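Can You Trust a Joke About a Politician?

By Rowena Sarmiento
3/15/21

Maybe you have seen a story online that sounded too silly to be real. A mayor wants to tax snowmen. A senator gets lost in a revolving door for two days. Grown-ups laugh and share it. Some of them believe it.

Stories like these are called satire. Satire is made-up news that pokes fun at real people or real ideas. The writers will tell you it is good for us because it keeps powerful people honest. Does it? I have my doubts. Plenty of politicians get teased every single day and don't change one bit. 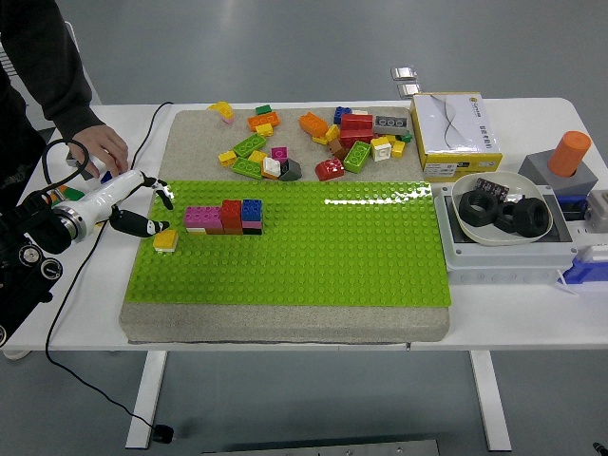
Take the town of Gendthorpe. A joke website called The Prudis wrote that council member Muireann Ó Conaill wanted to make dogs pay bus fare. She had never said any such thing. The real plan was to raise the fare for people. Still, 30 people wrote to the town to complain about the dogs, and only eight wrote about the real fare. So who was the joke on?

The editor, Ariel Navarro, said readers "should have known." That's easy to say if you wrote it. The word "satire" was on the page, but it was in tiny gray letters at the very bottom. When people copied the story and passed it along, those letters got left behind.

Before you believe a funny story (or a serious one), try asking a few things. Who wrote it? Does the website say anywhere that it makes jokes? Did any other newspaper report the same thing? If a story makes someone you already dislike look foolish, check it twice. Those are the ones we all fall for, me too.
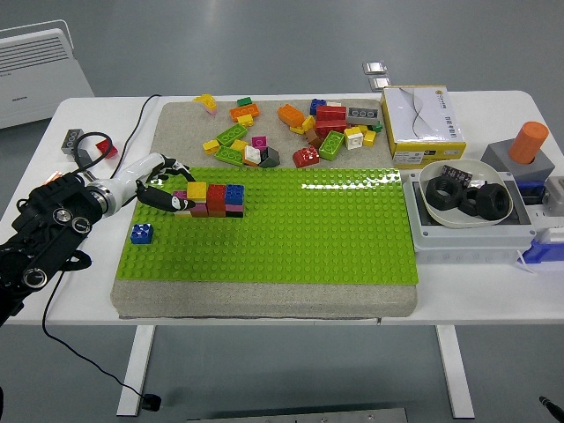

A green baseplate with a small stacked LEGO structure on it.

And watch out for the excuse "I was only joking." Sometimes it's true. Sometimes a person says it after getting caught telling a fib. Ask what the joke was. If they can't tell you, I wouldn't believe them.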